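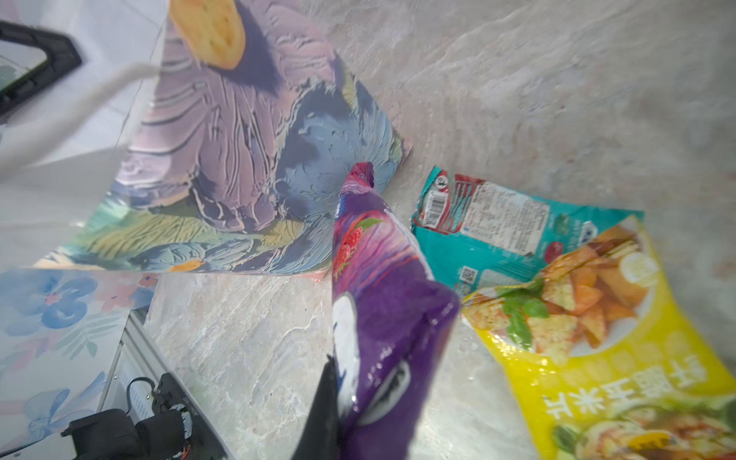
Snack bags on a marble-patterned tabletop, with the small print of the teal one facing up.

The word "raspberry" does a lot of work for the snack business these days. So do lemon, basil, sea salt and anything said to be slow roasted. Spend a week reading bags, as I did, and you start to wonder how much of the flavor is in the food and how much is in the ink.

I bought mine at two import groceries in Kenport and one in Grevadville, a narrow store between a tire place and a nail salon where the chip aisle runs the whole length of the wall. The clerk told me they carry 340 kinds. I believed her after the first shelf. My receipt had 15 bags on it, and I was supposed to be picking up rice.

Look at the purple one. It's a handsome bag, going from deep purple up into pink, with red raspberries and a green leaf printed on the side. Does a person who wants fruit go to the chip aisle? Apparently enough of us do. The yellow bag takes the other road and shows you dinner: triangular tortilla chips under red seasoning, with basil leaves, on a plate. I have eaten tortilla chips most of my life and have never once been served them with basil on a plate.

The teal bag I like best face down. The back of a snack bag is the part that doesn't flirt. You get a barcode, a QR code and a white panel of type so fine that I held it under the stove light and still gave up halfway. My Chinese is limited to menus, so I was leaning on a phone app, and the app had its own ideas. It gave me "happy corn dust" for one seasoning. That may be the most truthful label I read all week.

Then there is the matter of servings. One bag from the Kenport haul worked out to 132 calories, which seemed generous of it until I found the line saying the bag held 3 servings. I have yet to meet the household that divides a bag of chips by three and puts the rest away with a clip.

Fans will say I'm missing the fun, and they have a point. At the Usuga night market last May, people lined up to trade bags with strangers, and they were having a better time than I was. A friend keeps the empties from Pekel, flattened in a drawer, for the artwork. I can see it — the printing is often lovelier than it has any need to be.

But I'd like the food to try as hard as the bag does. I put five fruit flavors out in plain bowls for my family and asked them to name what they were eating. We got two votes for bubble gum, one for shampoo and one for "pink." My father-in-law said corn, and went back for more.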